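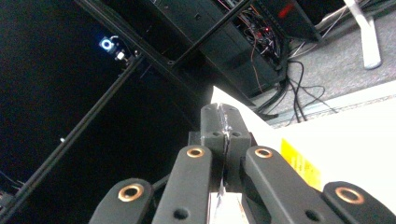 Plaltia Community Seed Library
Minutes, July 27, 2020

Opened a little after six with 18 members on the call. June minutes approved with one fix: the bean packets went to the Tijani branch and should not have been listed under the main library.

Seed count
The spring count is finally done and it's a great one - 1588 packets on the shelves, with 113 different varieties! Tomatoes still take up far too much room (everyone agreed, and then three people offered more tomatoes). We are short on spinach, leeks and anything purple. Members with lettuce going to seed right now are asked to let a few plants stand until the heads are fluffy and dry.

Porch pickup
Pickup by appointment is going really well and will stay as it is through October. Orders close at noon and bags go out the next morning. Please write your last name on the bag in big letters, as two orders of squash got swapped last month. Both households are growing what they got and seem very happy with it.

Money
Balance is around $800 after buying envelopes. Trusteo has raised its monthly fee on our account, so we will compare two other options before the next meeting. Motion to spend up to $60 on a label stamp and ink. Passed, one abstention.

Plikton Road garden
The new beds are full and the peppers look wonderful. The hose bib still drips. Watering sign-up has gaps in the second half of August, mornings mostly. We talked for a while about saving squash seed there and decided against it this year with so many kinds planted close together. Hand pollination was suggested, and several members would love to try it next summer on one bed.

Other
Request for a beginner handout on drying and storing seed, one page, large print. A draft will be sent around by email.
Jars with lids still wanted, pint size or smaller.

Adjourned 7:25.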